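Zasthorpe, bitte hört auf, die Tore zu verwalten!

So, ich bin gerade erst vom Spiel heimgekommen, der Schal hängt noch über dem Stuhl, und ich muss das jetzt loswerden, bevor ich wieder milde werde. 1:4 zu Hause. Gegen Stuklow! Gegen die Mannschaft, die im April noch so aussah, als würde sie geschlossen in die zweite Liga rutschen und sich dafür auch noch bedanken.

Ich mag Eishockey in Zasthorpe, ich mag sogar die zugige Dolel-Arena mit ihren klebrigen Stufen. 2.708 Leute waren heute offiziell da, und ich behaupte, gut die Hälfte davon hat nach dem zweiten Drittel nur noch wegen der Bratwurst durchgehalten. Im Powerplay schieben wir die Scheibe hin und her wie beim Aufwärmen, einmal links rum, einmal rechts rum, und dann ein Schüsschen von der blauen Linie, das der Torwart im Halbschlaf mit dem Schoner wegstupst. Seit 339 Minuten kein Überzahltor mehr, das stand in der Pause ganz groß auf dem Würfel. Wer kommt bitte auf die Idee, das den eigenen Fans zu zeigen?

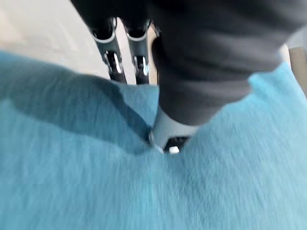 Ausgabe 367

Aber gut, zurück zum Trainer. Ich war lange auf seiner Seite, das könnt ihr in den alten Beiträgen nachlesen. Die Umstellung auf vier gleich starke Reihen fand ich mutig, und in der Vorbereitung sah das ja auch richtig flott aus! Nur hat inzwischen jeder Gegner kapiert, dass man uns an der eigenen blauen Linie einfach anlaufen muss. Stuklow hat das heute drei Mal hintereinander gemacht, drei Mal lag das Ding im Netz, und was passiert? Keine Auszeit. Kein Torwartwechsel. Verschränkte Arme.

Und dann die Sache mit dem Sponsor. Kocsis steht jetzt auf dem Helm, auf der Hose, auf der Bande und seit Neuestem auch auf der Eismaschine. Von mir aus, irgendwer muss die Busfahrten ja zahlen. Aber wenn das Geld reicht, um 600 Klatschpappen auf die Sitze in Block C zu legen (bei uns lagen natürlich keine), dann reicht es vielleicht auch für einen Verteidiger, der rückwärts laufen kann.

Mein Vorschlag für das nächste Heimspiel: die beiden Jungs aus der U20 in die dritte Reihe, das Powerplay mit einem Mann direkt vor dem Tor, und die Kapitänsfrage noch vor der Länderspielpause klären. In der Kabine wird es wohl schon länger knirschen – so sieht es jedenfalls von Block F aus, und von da sieht man ziemlich viel.

Die Dauerkarte behalte ich trotzdem, klar. Auswärts in Stuklow bin ich auch dabei, im Bus ist noch Platz, Abfahrt 14 Uhr am Parkplatz hinter der Arena. Wer mitwill, schreibt mir unten in die Kommentare!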